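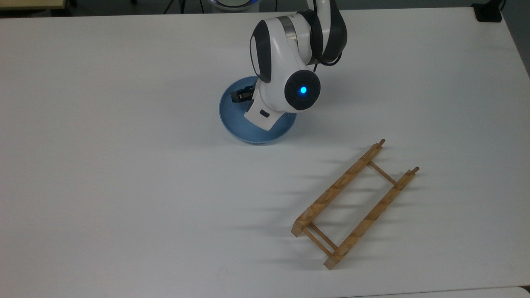 Ticket 229
Site: Clilham, dish cell
Opened by: Graziella D'Amico
Opened: February 2019
Software: Vidusel, current release
Priority: High (raised from Low, see below)
Status: Closed, with one item left over
Subject: Gripper opens by itself on resume after a protective stop

Summary as first reported

When the arm goes into a protective stop with something in its fingers and is then resumed from the panel, the gripper opens before the arm moves. Whatever it was holding goes wherever gravity suggests. The panel reports "Resumed, no faults", which is one way of looking at it.

Expected: gripper stays shut, arm carries on to the rack.
Got: gripper opens, arm carries on to the rack, arm mimes putting a plate away with great care.

How to reproduce

Load the table-to-rack job. Start it. Let the arm take hold of the item and lift. Push gently on the forearm until it stops. Clear the stop, press Resume. Keep your feet out of the way.

Happens with the plate 4 times in 7. With the bowl I have not managed it yet.

Graziella D'Amico
Adding that I marked this Low because the crockery is cheap. Please leave it Low unless somebody objects.

Rimantas Kuusk
Objecting. I don't care about the crockery. If the fingers open when a person has just pressed a button marked Resume, that person is standing at the panel with one hand within reach of the table. Today it lets go of a plate. The same job file is being copied to Trernarer, where they handle things with corners. Raised to High. Until this is closed nobody resumes with a load in the gripper: take the load out in hand-guide mode, then restart the job from the top.

Graziella D'Amico
Fair. I have put a note on the panel. It covers the Resume button, so compliance has been excellent.

Log, first session

Checked the obvious. Gripper cable seated at both ends. Swapped it anyway, as tradition demands. No change. Old cable put back, because the new one is shorter and complains at full reach.

Checked air. There is no air. It is an electric gripper. This step is on the standard form and I have now done it.

Grip force up one notch. Plate still dropped on resume. Force back down.

Watched the gripper's command line in the Vidusel trace. On resume there is an "open" sent before the first move. It isn't a loss of power or a slip. Something is asking the gripper to open and the gripper, being polite, does so.

Log, second session

Ran bowl only. Stopped it at the grasp, stopped it on the lift, stopped it over the table. Resumed each time. Held on every time, smug as anything.

Ran plate only. Stopped on the lift: held. Stopped over the table: held. Stopped with the lower rim between the pegs of the rack: opened. So it matters where the arm is when it stops, and my original "4 times in 7" was really a record of where I happened to be standing when I pushed it.

Repeated at the rack until bored. Opened every time.
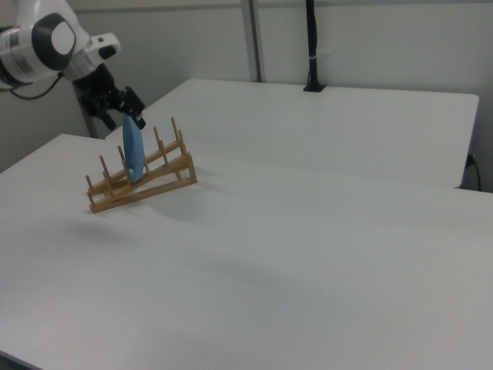 Edgars Adomaitis
Then I think it's the job file and not the gripper. Look at the rack step. If the release is written as the entry action of the placing state, a resume will enter that state afresh and run the entry action first. The bowl never goes near the rack, so it never meets the problem. Can you send me the step as text? Not a photo of the panel, please, I have had enough of those to start an album.

Graziella D'Amico
Sent as text. I have retyped nothing.

Edgars Adomaitis
Thanks. It's as I feared. Placing state, entry action: "if near slot, open". The "near slot" test passes as soon as the rim is between the pegs, well before the plate is down. In a normal run the state is entered higher up, the test fails, and the proper release at the bottom does the job. Stop it low and resume, and the test passes straight away. The line looks like a leftover from the very first demo. The comment beside it reads "temporary". The file history has it from September.

Rimantas Kuusk
Who wrote it?

Edgars Adomaitis
The history says Bite, which is the shared login. We may never know. I have my suspicions and they are about me.

Fix

Entry action removed. Release now happens only at the bottom of the placing move, after the downward force check. Resume with anything in the fingers now asks for a second press, and the panel says the gripper is loaded.

Tested: stops at the rack, on the lift and over the table, plate and bowl. Gripper stayed shut on resume in all of them. Resume note taken off the panel, along with some of the paint.

Rimantas Kuusk
Happy to lower the restriction here. Trernarer stays on the old rule until they confirm they have the new file and have deleted the old one. Both halves of that sentence, please.

Agnese Mets
Trernarer has the new file. Old one deleted from 2 panels, and from the memory stick in the drawer.

Left over

The "Resumed, no faults" message still appears after a dropped load. Moved to its own ticket, assigned to Edgars.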